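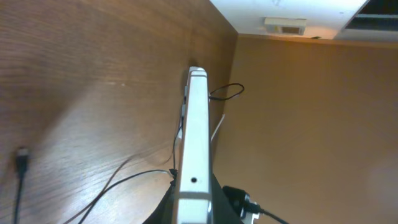
One Table, One Outlet: A Skeptic Visits the Tidy Desk People

Home Articles Interviews Workspaces About Contact Search

I have never believed in cable management. I say this as someone who has owned the boxes, the sleeves, the little adhesive clips that let go in July and leave a gray square behind. So when Siham Obeidat wrote to ask if I would talk to her about what she calls charging corners, I said yes mostly for the chance to argue.

Obeidat runs Fanlow, a two-room outfit that sets up shared workspaces for people who can't afford a designer. She goes into a rented office, looks at where the wires are, and moves them. She charges for this. My first question was whether that was a real job.

"It's a job because people pay for it," she said. "They pay me after they've bought everything else. Usually there's a drawer full of it. I ask to see the drawer first."

We met at the big wooden table she uses as her own work surface. It's a brown one with a strong grain, the kind my aunt kept under a plastic cloth for twenty years, and it meets a white wall that could use another coat of paint. There are smudges on the wall. I brought them up early on, and she did not seem to care.

"I don't sell walls," Obeidat said. "If the client wants to paint, they should do it before I come. If they do it after, they unplug everything, and then my work is gone and they call me and say it didn't hold."

Her theory, if it deserves the word, is that most desks fail at the power strip. People put it on the floor behind the furniture, where they can't reach it, and then run a second one off an extension cord up to the surface because they got tired of crawling. She wants the strip on the table, in plain sight, within reach of a seated person.

I told her this sounded like giving up.

"Giving up on what? On hiding it? Yes, fine. You hid it before and you hated it. How many times did you get on the floor last month?"

I didn't want to answer that. The truth is that I keep a flashlight under my desk.

Her partner in the business, Elias Akl, came in partway through with two cups of coffee and stayed to disagree with her, which I appreciated. Akl used to fit out small stores and he still thinks like a man with a drill. He would mount the strip under the lip of the table with two screws and be done with it.

"She likes it loose," he said. "I don't like it loose. It walks. You pull on a charger and the whole thing comes with you, and a month later it's sitting crooked in the middle of the table and somebody has a notebook on top of it."

"So it sits crooked," Obeidat said. "It still works crooked."

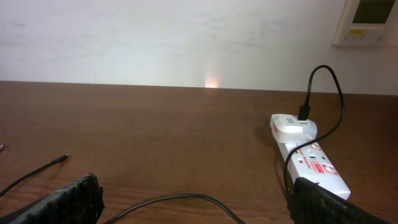 I'm with Akl on this one, for whatever that's worth to either of them. A white strip lying at a slant on a brown table is going to catch my eye every time I sit down, and if it has red printing all over the top it will catch it twice. I asked why the makers of these things insist on decorating them. Neither of them had an answer. Akl said he once tried to take the printing off one with nail polish remover and ended up with a pink power strip.

The adapter question is where they agree, and where I became a little less sure of my own position. Both of them like one small plug adapter at the end of the strip nearest the wall, with the USB cable going into it, and then nothing plugged in right beside it. Obeidat says crowding is what makes people yank.

"You have a fat charger next to another fat charger, you can't get your fingers in, so you pull the cord. Then the cord dies at the neck and you say they make them badly now."

"They do make them badly now," I said.

"They do. You also pull the cord."

I asked about loops. A stiff black cable that comes out of the top of an adapter wants to go up before it comes down, and no amount of smoothing will persuade it otherwise. The expensive answer is a right-angle connector. Fanlow's clients are forever being told to buy those, along with silicone organizers and magnetic docks and a thing called the Grokar, a weighted puck with slots in it that Akl keeps on a shelf and brings out as a warning. I held it. It weighs as much as a can of soup. You are supposed to feed your cables through it so they don't slide off the back of the desk.

"We tested four of them," Akl said. "For that client with the long benches. People used them as paperweights."

Obeidat was kinder. "It works if you have one cable. If you have one cable you don't have a problem."

So what does she do about the loop? Nothing, it seems. She lets it stand up. She says a loop in the air is a cable that isn't being bent hard against anything, and she would leave it alone even if it looks untidy against the wall. This is the sort of claim I came prepared to dislike. I asked if she had any numbers. She does not. She has what she has seen in other people's offices, and she admits that the ones who call her back are the ones with trouble, so she mostly hears from those.

I thought that was a fair thing to say, and I wish more people in her line would say it.

We spent a while on length. Obeidat asks clients to throw out, or at least put away, any cable that is much longer than the distance it has to cover. Akl thinks this is fussy. A long cable can be used anywhere, he says, and a short one will be the wrong one as soon as somebody moves a chair. They had obviously had this argument before and they went through it quickly, the way married people do, though they aren't.

"Munther would take your side," she told him.

Munther Moussa turned out to be a client, a bookkeeper with an office upstairs from a bakery, and I called him the next day, 10/16/22, to hear how the arrangement had held up. I was hoping for a complaint. He gave me a partial one.

"The strip on the table is good," Moussa said. "I was against it. I thought it would look like a repair shop. Now I turn everything off at night before I leave, and I never did that when it was on the floor."

And the complaint?

"Dust. And the wires still cross the place where I write. She told me to bring them all down one side. I did it for a week. Then I got a second phone."

He also told me that the wall panel near his desk had been a sore point. His desk used to sit right under it, and everyone who came in to press the buttons leaned over his papers. Obeidat had him slide the table along the wall until the panel was off to one corner. "That was the best thing she did," he said. "It had nothing to do with cables. I don't know what to tell you."

I took this back to Obeidat by phone and she laughed for some time. She said the panel rule is one she learned the hard way. Anything on a wall that people need to touch, whether it's a thermostat or a light switch or an alarm, needs clear floor in front of it. Put a table there and the table becomes a counter. She says she asks about this before she asks about outlets now, and that clients find it strange, having hired her for wires.

I still don't think cable management is a field. When I pressed her on what a person gets for the money, she said it was mostly that somebody else makes them decide. I told her a friend could do that for free.

"Do you have a friend who did it?" she asked.

I do not. I have a flashlight under my desk and a power strip behind a filing cabinet with a sleeve around its cord that I bought for more than I'd like to print. Since our talk I have pulled the cabinet out once, looked, and pushed it back. Obeidat says the offer of a visit stands. I've told her I'm thinking about it, and I asked Akl privately what he would charge for just the two screws.

We use cookies to improve your experience on this site. By continuing to browse you agree to our use of cookies. Accept Decline Learn more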